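Opinion > Home Robots > Services

News Reviews Opinion Archive Contact

Folding by subscription is still a hard sell

Nandamus wants 44 dollars a month to teach a robot how to handle your clothes. That comes on top of the Uibo arm, which costs 1,100 before you have bought so much as a mounting clamp. The brochure calls the service "bedroom ready." I have read the brochure twice and I still don't know whose bedroom they mean.

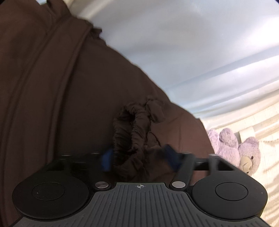 A flat towel on a bare table is easy. Every company in this business can show you one. A dark brown garment with gathers and seams is another job, and so far Nandamus publishes a single success rate that lumps it in with the towels. The company says its training set from Plerkavport has 668 garment sessions. Fine - but how many of those were on a bed, with bedding that wrinkles too?

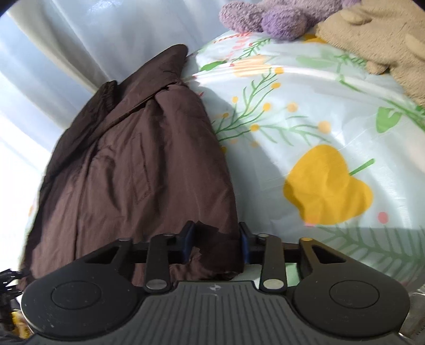 Fornoder, the cheaper rival, at least prints its failures by fabric type. They look bad, and I trust them more for it. Nandamus offers a trial of 4 weeks and keeps the setup fee if you quit, so the customer pays to find out what the company should have said up front.

I'd wait. Ask for the numbers on dark cloth and printed sheets, in writing, and see if the sales desk calls you back. Mine hasn't since March.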